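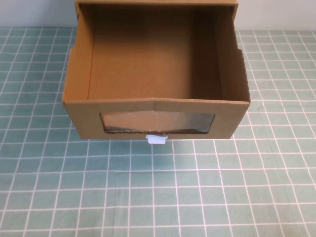
Drullow drawer packaging, progress report to Trullora, April

Work this period covered the drawer format only. The outer sleeve is on hold until the drawer dimensions are frozen.

1. Construction
The current drawer is plain brown corrugated board, open at the top, with a folded front panel. The front carries a wide window with rounded corners, backed by clear film. A small white plastic tab, centered at the bottom edge, serves as the pull. Both side walls step in toward the back.

2. Open points
Film. Glare on the window remains a nuisance when labels are read under overhead light. A matte film has been requested from Pickering; no delivery date yet.
Cut edges. The corrugated layers are exposed around the window opening. We can live with this for stock bins. For retail use it would need edge tape or a finer flute.
Top fold. There is a small crease near the center of the front fold. Scoring depth will be reduced on the next sheet set.

3. Fold inspection
Fold lines are now checked at close range before a unit is released for load testing. The check looks at straightness of the seam, scuffing next to it, and how the flap sits against the panel. Scuffs are logged but are not grounds for rejection — a split face liner is. 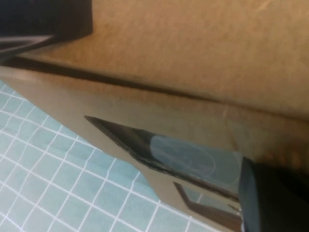

Sioned Gwilliam asked that the fold check be repeated after loading, as a seam that passes flat can still open once the drawer carries weight. This has been added to the procedure as step 4.

4. Next period
Cut 13 drawers from the revised sheet. Run 300 open-and-close cycles on 3 of them, with the Tesov parts kit as the load. Tsion Yimer will send the cycle results with the next report. Spending is within the approved amount, and no change to the budget is requested.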